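3.2 Building and using the gripper at home

The second version of the Perrin gripper was assembled in a shared workshop in Ukia, and all later work with it was done in a lived-in bedroom. We wanted a tool which one person can hold in the hand, and which can be repaired with a screwdriver and a small file. Each finger is a black linkage with a triangular opening, and it ends in a blue pad with a textured surface. The pads are the part we changed most often during the build.

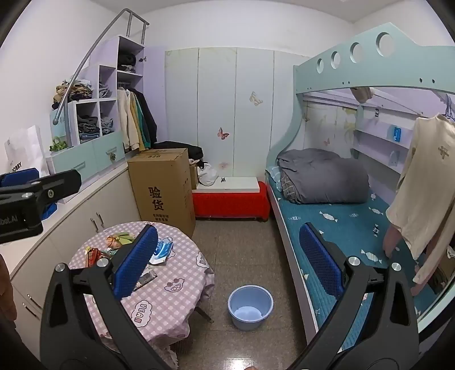 The joints need some care. If the pins are too tight, the two fingers do not close at the same speed, and the pads meet at a wrong angle. We loosened each pin by a quarter turn and then checked the closing by eye – this was simpler than the spring solution of the first version, and we kept it for both tools.

The room was not tidied for the work. Clothes, small packets and a gingham tablecloth are difficult for a gripper of this size, and a bunk bed leaves little free space for the elbow of the operator. In total we kept 1746 recordings, and 357 were put aside, mainly for lost tracking near the floor. Bright reflections on the tiles may have a part in this, but we did not test it separately. 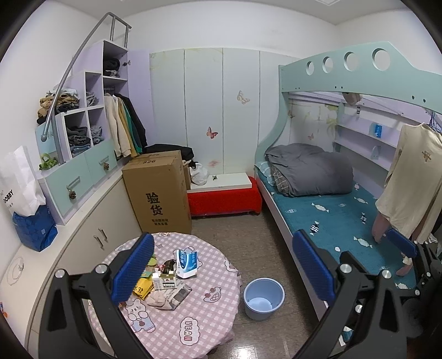

Figure 4. Bedroom seen from the hand-held gripper, with the table at left and the lower bunk at right. A second gripper enters at the right edge.

The kept recordings were processed with the Preltero scripts on a desktop computer in the workshop. The wide lens bends straight edges, so the calibration was repeated after every change of pads. We used the same printed board as in Section 3.1 and stored the result together with each recording.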